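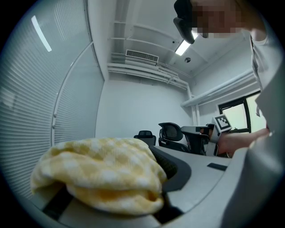

Drastdale Choral Recording Project: progress report for the second half of the grant

We're delighted to say that the main sessions are finished, and the music sounds even better than we had hoped! The whole of the Tornness Vespers is now recorded, along with the two shorter anthems that will fill out the disc. The chorus numbered 100 on the busiest evenings (a squeeze on the staging, but what a noise in the closing Magnificat), and the orchestra played with real bite.

Most of the recording was done in the church at Urnurbridge, with its long, warm echo. It suits the slow music wonderfully. The quick fugue in the third psalm was harder work, and we spent 7 takes getting the tenor entries clear before moving the microphones closer to the choir. The alto solo was done in a single evening and has hardly needed an edit.

The new performing parts, paid for from the first instalment, have been a joy to sing from. Ó Ceallaigh engraved them from the manuscript score and corrected a number of slips in the second violins, including a whole bar missing from the Nisi Dominus. Choirs that want to perform the piece will be able to hire the set.
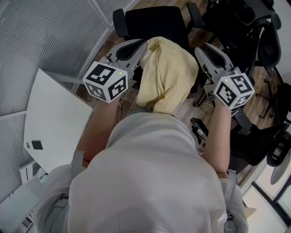
Will the disc still come out in November?

The release is still planned for November, provided the second edit is approved on time.

Spending is within budget. Organ tuning cost £150 more than we had allowed, and we covered that from the travel line when several players shared cars. The booklet essay is written, and the Latin texts and translations are being set now.

Still to do: final balance on the two anthems, the cover design, and a short patch session for the trumpets, who would love another go at the opening fanfare. We'll send first edits of the psalms with the next claim form.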